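The long apprenticeship of the kitchen robot

By Tamsin Pennington

Dwayne Boateng has been tidying the same kitchen counter since before lunch. He moves an item, moves it back, nudges it a few centimetres and goes again. His hands never touch any of it. He works a pair of controllers from a stool, and a robot copies him, a little late and a little stiffly, while a computer under the bench records the lot.

Each tidy-up is called an episode. When I visited Jando's test flat in Pelport, the company had 3309 of them on file for counter work alone. Management speaks of the number with some pride. I spent two days trying to find out what it was worth.

The pitch

Jando wants to sell a household helper that clears benches, loads dishwashers and puts the shopping away. It doesn't want to program each of those jobs by hand. A learning system called Kudness is fed recordings of people steering the robot through a chore, and from these it is supposed to work out how to do the chore alone, in a kitchen it has never visited.

"Supposed to" is carrying a fair load there. Myrtle Lyons, who runs the collection program, prefers "expected to". She is candid about the dull parts of the work and rather less so about the results. When I asked how Kudness performs in a stranger's house, she told me the question was premature. The company's brochure, dated 4/9/22, promises a robot that "already understands your kitchen".

What an example looks like

The objects are ordinary. Lyons keeps them in tubs along the wall, and operators pull out a handful according to a sheet that changes through the shift. The idea is variety: soft things, slippery things, things that roll, things that crumple. A water bottle is hard for the cameras to make out when it's transparent, and a shiny wrapper looks different every time the arm throws a shadow over it. Sponges turn up constantly, being cheap and forgiving of a bad grip.

Gloss is its own headache. A polished counter gives back patches of light that shift as the viewpoint shifts, and a system that learns from pictures has to learn to leave them alone. Lyons says this is the very reason to record on such surfaces. Fair enough, but one glossy counter teaches you chiefly about one glossy counter, and my own laminate at home has burn rings and a toaster on it.

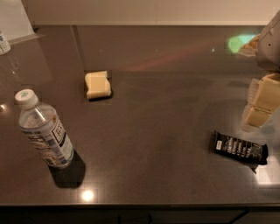 The trouble with counting

Amos Ruiz-Ortega used to build warehouse pickers and now advises firms on whether to buy them. I asked him what 3309 episodes tells a customer. "It tells them somebody was paid for a lot of hours," he said. "Ask how many kitchens."

I did ask. The answer was three, and two of those were in the same building.

Then there is the matter of who does the showing. Boateng has a neat, unhurried style. He comes at nearly everything from the right and squares the gripper up before he closes it. A colleague on the later shift goes in fast and corrects on the way. Feed both habits to a learner and you may get something that dithers between the two. Feed it only one and you have a robot that tidies like Dwayne Boateng, right up until something is on the left.

Lyons says the mix of styles is healthy. Ruiz-Ortega says that depends on the quantity, and that every firm he visits has a different opinion of how much is enough. I have yet to meet one that claimed to have reached it.

What gets thrown out

Hazel Dvorak reviews the recordings. Her little firm, called simply Dvorak, is paid by the batch to watch episodes and mark them keep or discard. She let me sit beside her for an hour, and it was the most useful hour of the visit.

In one batch of 42, she discarded 29. Some had the operator pausing too long. A few had a dropped item, which I would have thought was worth learning from, since dropping things is a large part of kitchen life. Jando's rules say otherwise. Clean examples only, for now.

"They'll want the messy ones back eventually," Dvorak said. She has kept copies of her notes.

That bothered me more than the three kitchens did. A robot raised on tidy successes has seen very little of what to do after a mistake, and mistakes are what a buyer will notice. Lyons told me recovery behaviour is planned for the next round, which starts in August.

Back on the stool

None of this makes the work foolish. Steering a robot through a chore is a sensible way to show it one, and the people doing it in Pelport are careful. Boateng took me through the controls and I managed to pinch a sponge on my fourth go, then put it down well short of where I meant to. He saved the file anyway. Dvorak will have marked it discard.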